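Sending Food by Parcel: Notes on the Household Exchange

Posted 2021-04-09

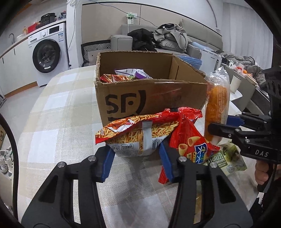 One reader of the previous entry wrote to object that a parcel of groceries is a poor bargain, as the postage very often costs more than the contents, and that a relative who wishes to be kind would do better to send the money. The objection was put courteously and deserves a full reply. It is correct as a matter of arithmetic. It does not, in the view of this author, settle the question.

This site has for several years kept a record of one family's practice of sending food between three households. The first is in Prendeck, where the author resides. The second is in Sterkine, near the coast, and the third is with the older generation in Tisik, where the nearest shop of any size is 30 miles away. Parcels go out in each direction as occasion requires. The arrangement has no name and no written rules, although certain habits have settled into place and are set down below for anyone considering something similar.

The first habit concerns weight. Each household keeps to a limit of 2 kilograms per parcel. The limit was adopted after an early consignment of preserved plums, which was admirable in its intention and arrived as a single sticky mass. Glass is no longer sent by any party. Syrups, brines and oils are reserved for visits made in person. Dry goods travel well: noodles, crackers, tea, dried mushrooms, roasted seeds, hard candy, and most things that were sold in a sealed bag to begin with.

The second habit concerns air. Bagged snacks hold a quantity of air at the time of sealing, and this air is useful. Bags of chips or puffed corn, placed along the sides and across the top, protect heavier items at the center and remove the need for packing paper. It should be noted that the method fails if the box is filled too tightly. The flaps ought to close under light pressure from one hand.

The third habit concerns the list. It was formerly the custom to enclose a written inventory, on the theory that the recipient should be able to confirm that nothing was missing. The household in Tisik asked that this be discontinued. The members there preferred to find things out for themselves, and the inventory, lying on top, told them everything in advance. A list is now kept by the sender only and is disclosed on request.

With regard to the choice of contents, the general principle is to send what the other household cannot readily buy. This is harder than it sounds. Large stores now carry much the same goods everywhere, and a sender may pay to ship a cracker that is sold two streets from its destination. The author did precisely this in the first year, with sesame wafers, and was informed of the fact by telephone. The more reliable course is to look to small local makers. In Prendeck the author depends chiefly on Janevski, a corner grocery that packs its own lentils and bakes a rye rusk of considerable hardness. The rusk survives any journey. Opinion in Sterkine is divided as to whether it should be eaten or retained for repairs, but every parcel that omits it draws a complaint.

To return to the objection. Money was tried. For one winter the Prendeck household sent a modest sum in place of parcels, and the sum was received with thanks and applied to the heating bill. That was a sensible use. During the same period the telephone calls grew shorter, there being no wafers to dispute. Parcels resumed in the spring at the request of all concerned, and the heating bill has been addressed separately.

A few practical matters remain. Boxes may be used more than once provided that the corners are sound, and old labels should be removed or fully covered before the box goes out again. Chocolate should not be sent after the beginning of May. Tea should be double bagged and kept well away from soap, a lesson that cost this family more than 3 months of lavender-flavored breakfast. Perishable goods should not be sent at all, whatever assurances are given at the counter.

The next entry will deal with the Tisik method of drying apples, for which several readers have asked. The Sterkine household has submitted a competing method and requests that it be given equal space.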